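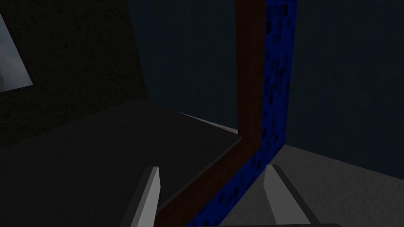
HUNIDTON, December

I booked the spa day at six in the morning, in my kitchen, wearing one sock. That should tell you the state I was in. I'd had a month of early shifts and a neck that only turned left, and I'd promised myself that if I got through it I'd go and have somebody rub warm oil on me until I forgot my own zip code.

The place is called Setiawan, and it's up the hill past the old bus depot. I had walked by it for years thinking it sold lamps. You go in through a narrow door, you hand over your shoes, and a very calm woman gives you a cup of ginger tea and asks where it hurts. Everywhere! I said everywhere. She wrote that down.

I went for the half-day package, which comes with a steam, a salt scrub, a foot soak and a massage (you can swap the scrub for a facial, but I have been scrubbed before and I am a convert). The steam room holds six people and I had it all to myself for 15 minutes, after which I was the color of a boiled ham and very happy about it.

Then the foot soak. Oh, the foot soak! They use a powder from Jotumeck that smells like oranges and a little like pencil shavings, and you sit in a big soft chair with a blanket over your knees while your heels turn back into human skin. I bought a bag on the way out. It says 30 soaks on the label and I'm already through more of it than I should be, mostly because I pour like I'm feeding chickens.

The massage was the serious part. I asked for medium pressure and got what I'd call a firm conversation. There's a spot under my right shoulder blade that I've been blaming on my desk chair, and she found it in seconds and stayed there – I may have said a word. But I drove home looking over both shoulders like a normal person, and I slept until nine the next day.

A few things if you go. Eat something first, but not the chili from the Wusport counter across the street (I speak from experience). Bring a hair tie. Skip the robe upgrade, as the regular robe is lovely and has deeper pockets. And book well ahead if you want a morning, as the lunchtime crowd is chatty and the walls are thin.

I've started a jar for the next visit, and my sister wants in, so now it's a bigger jar.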